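Search this site Go

Speaker notes: "Set Out Your Bowls First"
Ornside community kitchen talk, reading time 3 min

Hi everybody, thanks for coming out! (Wait for the chairs to stop scraping.) I'm Gaurav Goel, I teach the beginner baking class over at Ustside, and tonight is really a talk about bowls. Yes, bowls. Stay with me.

Tell the grandmother story here. She got her first mixing bowl in 1953 and used it for everything, dough, salad, washing grapes, and once a goldfish. Pause for the goldfish.

So my big pitch is get every bowl out before you crack a single egg. I like a mix. Big white one for the batter, clear glass for whatever I want to keep an eye on, and they sit close enough that I'm not walking laps around the table.

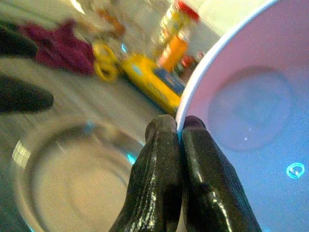 PART TWO: WHERE THE REST OF IT GOES

Ask who has started a cake and then gone digging for a bowl with floury hands. (Raise my own hand, I did it in November in front of 27 people.)

Now, the table. Mine gets a shallow steel bowl toward the middle, a lavender plastic one off to the right, and the appliance with the steel jug in the corner. Cutting board goes way down at the left end, with a cloth by it. Eggs at the back by the wall, because I have elbows! Janaína Arruda taught me that one after I lost most of a carton.

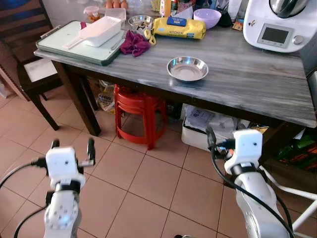 People ask me if plastic is okay and sure, it's light and it's cheap, I just don't put anything straight off the stove in it. Steel I'd pick for whipping cream, and I stick it in the fridge first. Glass is lovely but heavy, so pick it up with two hands, please, Kuldeep is still sweeping up from last time (point at Kuldeep, he'll wave).

Small bowls: get more than you think. I keep one for peels and bits so I'm not running to the trash. Omprakash likes to weigh everything into its own little bowl, and I used to tease him about the dishes, but his cakes come out the same every time and mine don't, so there you go.

If we're running short, skip the nesting and stacking part and go straight to questions. Leave the sign-up sheet by the door.

Contact Ornside Kitchen | © Ornside | Back to top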